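Refinishing a veneered table top with hardwax oil

Prenlow workshop notes, furniture section
Written by Rawan Geagea

Applies to: flat veneered tops in pale timber, previously lacquered or oiled. It does not apply to printed foil or melamine, which cannot be sanded.

Before you start

Check that the top is real veneer. Look at the edge and the underside. On real veneer the grain on the face stops at the edge, where there is either a separate strip of lipping or a thin line showing the join. On printed foil the pattern often wraps over the corner, and it repeats if you follow it far enough along the length.

Modern veneer is thin. A careless pass with a coarse disc will go through it at the edges in seconds, and there is no repair for that other than a patch or a new sheet. Everything below is written on the assumption that you are removing finish and as little wood as you can manage.

Materials

Liquid or gel finish remover, suitable for interior lacquer
Plastic scraper with rounded corners
Abrasive sheets in 120, 180 and 240 grit
Cork sanding block
Vacuum with a soft brush head
Lint-free cotton cloths
White nylon pad
Hardwax oil, clear or with a small amount of white pigment
Nitrile gloves, dust mask, eye protection

We use Zedurik clear for most indoor work and Nigam Pale where the customer wants to keep the yellowing down. Any hardwax oil will do provided you follow the coverage figure and recoat time on its own tin. Do not mix two makes on one surface.

Step one: test for the existing finish

Put a drop of methylated spirit on an area out of sight and leave it for a minute. If the surface goes soft or tacky, it is shellac and the spirit alone will lift it. If nothing happens, try a drop of the remover. Most factory lacquers wrinkle within a few minutes. An old oil finish will do neither, and can usually be cut back with abrasive only.

Step two: remove the finish

Work in sections no larger than you can scrape before the remover dries. Brush it on in one direction and leave it alone for the time stated on the label. Scrape along the grain with the plastic scraper held low. Keep the liquid away from the edges and any joint in the veneer, where it can creep underneath and loosen the glue.

Wipe off the residue as the label directs. Some removers are neutralised with water, others with spirit. If water is used, it should be on a wrung-out cloth and dried off straight away. Leave the top overnight with air on both faces. A top that has been wetted on one face only may cup slightly and will normally settle again once dry.

Step three: sand by hand

Fit 120 grit to the cork block and take light, full-length strokes with the grain. Stop 3 cm short of each edge, then finish the edges separately with 180. This step is only for levelling out traces of old finish. If the wood is already clean, leave out the 120 altogether.
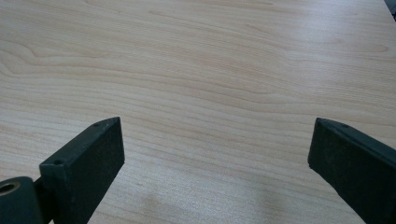
Figured grain needs more care than straight grain. Where the lines curl or double back there is no single direction that is "with the grain", and scratches left across a curl will show up as soon as oil goes on. Keep the strokes parallel to the general run of the board, reduce the pressure, and go over the figured part again with a fresh piece of 240. Do not turn the block to follow the curve.

Inspect under a low side light. Remaining lacquer reflects more strongly than bare wood and shows as shiny islands. Mark these lightly with chalk and return to them with 180. Pencil is harder to remove from pale timber and should be avoided.

Vacuum the whole surface, then wipe with a dry cloth. Tack cloths can leave a residue that affects the oil.

Step four: first coat

Stir the tin thoroughly from the bottom. Do not shake it. Room temperature should be at least 16 °C and the table should have been in the room since the day before.

Pour a small amount on to the surface and spread it with the white pad, working it in until the top has an even, thin wet look. Wait ten minutes, then wipe off everything that has not soaked in. The surface should feel nearly dry to the hand after wiping. Excess oil left standing cures to a gummy film that has to be scraped off.

Oily cloths can catch fire by themselves. Lay them flat outdoors to dry, or put them in a metal container filled with water, before you leave the room.

Step five: second coat

Allow the first coat to harden for the time on the tin. In a cool room, add half as much again. Rub down very lightly with a used piece of 240, vacuum, and apply the second coat more thinly than the first. Wipe off in the same way.

A third coat adds little on veneer and tends to raise the gloss unevenly. For a lower sheen, buff the second coat with a clean white pad before it has fully set.

Curing

The table can be moved with care after 48 hours. Keep water, hot dishes and cloth covers off it for two weeks. Full hardness depends on temperature and air movement.

Faults and remedies

Patchy sheen: uneven wiping. Buff with a pad and a few drops of fresh oil.

Dark specks: steel wool fragments reacting with moisture. Use nylon pads only.

Sticky surface after two days: too much oil left on. Rub with a pad dampened with the maker's thinner, wipe dry, and leave for a further day.

Blister in the veneer: glue failure. Press flat with a warm iron over a dry cloth, then weight it until cold. If it lifts again, slit it along the grain and work in fresh glue.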